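Home > Ask > Walls & Masonry > Painting and finishes
Browse topics | Post something | Sign in

Painted block wall in a spare room: strip it, plaster it or learn to love it? 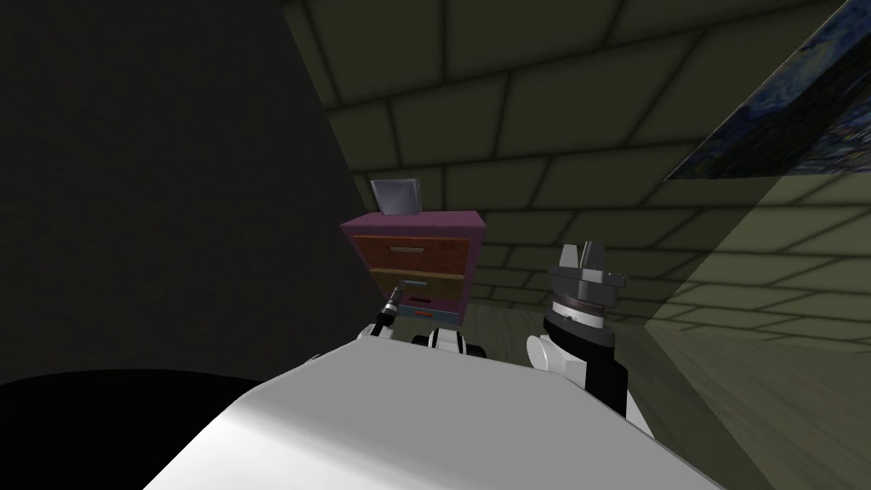
Green blockwork, dark joints, small chest of drawers.

We have bought a house in which a previous owner saw a perfectly good blockwork wall and thought: olive. Dark olive, with the mortar joints done separately in something close to black. Whoever did it had a small brush and a great deal of time, and I hope it made them happy. The adjoining wall is charcoal. On a bright day in July, when we viewed the place, it looked moody and rather grown-up. In winter it's like sitting inside a wine bottle.

The room is meant to be a guest room. My mother-in-law has stayed in it once and asked whether there was a bulb missing.

As I see it I can:

- paint straight over the lot in something pale
- strip it back to the bare block
- have it skimmed and forget it was ever blocks
- line it with battens and plasterboard

The paint is sound as far as I can tell. It doesn't flake when I pick at it, and I have picked at it. There's a faint smell in the corner after heavy rain, which the estate agent described as "character". It's an outside wall, solid, no cavity that I know of. A chap from Avell came round and quoted 984 pounds to skim it, then stood there sucking his teeth about whether plaster would stick to it at all, which I'd rather hoped was his department.

I'm handy enough to paint. I am not handy enough to plaster, and have a downstairs loo to prove it. What would you do, and in what order?

Posted by Estia_or_bust, February 28, 2019

mortarboard

Sort out the smell first. Everything else on your list is decoration, and decoration over damp is money thrown at a wall.

Go outside when it's raining properly and look at that corner. You want to know about the gutter, the downpipe and anything heaped against the outside: soil, paving, logs, a compost bin somebody thought would be out of the way. Ground level should be well below the inside floor. On ours the culprit was a gutter joint that dripped in exactly one spot, and I spent two winters blaming the paint before I bothered to get wet and look up.

Once that's fixed, leave it alone until the smell has gone. This may take months. It is very boring.

Then find out what sort of paint you've got. Rub a hidden patch with a rag and a splash of methylated spirit. If colour comes off on the rag, it's probably ordinary emulsion. If it sits there looking smug, it may be oil-based or masonry paint, and if the house is old enough for lead to be a worry, buy a test kit before you sand anything at all. Don't dry-sand it in the meantime.

If it were my wall I'd paint it. Wash it down with sugar soap, rinse, let it dry, then a coat of decent stain-blocking primer. Dark green will grin through cheap white for ever, and by the third coat you'll have spent more than the good primer cost. I used the Figueiredo one on a navy bedroom and it covered in a single coat, though it stinks and you'll want the windows open. Two topcoats after that. Use a long-pile roller for the faces of the blocks and cut the joints in with an old brush you don't care about. The joints are what takes the time. Put some music on.

I wouldn't strip it. Paint gets into the pores of block and stays there, and you end up with a wall that looks like it has a skin complaint. A friend hired a Skitier steam stripper for the weekend and returned it on the Saturday.

As for skimming, the man wasn't wrong to suck his teeth. Plaster on sound gloss or masonry paint needs a bonding coat at the very least, and the joints need filling out first. Get somebody who's done it before and will say so in writing.

Pebbledash Pete

Plasterboard it. Battens, insulation, board, done. Ours took a weekend and the room is 1000 times warmer. Can't see the wall now so who cares what colour it is.

greyheron32

I'm going to disagree with the above, because battening out a solid wall that smells damp is how you end up with a very warm room and a thriving colony of something behind it. You would need a proper vapour control layer and somebody who knows where the moisture is meant to go. You also lose several inches of a room that, by the sound of it, has none to spare, and the sockets and skirting all have to come forward too.

Cheaper thought: leave the green and change everything else. I have a dark room and gave up fighting it. Pale ceiling, pale floor or a big pale rug, and two or three lamps at different heights in place of one sad bulb in the middle. Put a mirror opposite the window. Paint only the charcoal wall, as it's presumably flat and will take you an afternoon, then live with it for a bit. You may find the green looks deliberate once it has something light beside it.

If you still hate it by summer, mortarboard's method is the right one and you'll have better weather for drying.

One small thing. Whatever you do, pull the furniture a hand's width off that outside wall so the air can get round. Chests of drawers are terrible for this. You find out when you take out a jumper you haven't worn since autumn.

Comments (4)

Estia_or_bust: Went out in the rain as instructed. Gutter full of moss and what may once have been a tennis ball. Feeling foolish and damp. Will do the charcoal wall while I wait for the rest to dry.

tinlid: Seconding the stain-blocking primer. I did 8 coats of bargain white over bottle green and it still looked like weak pea soup.

Pebbledash Pete: Mine's been fine for years.

greyheron32: Have you looked behind it, Pete?

Filed under: interior walls, blockwork, damp, dark rooms, paint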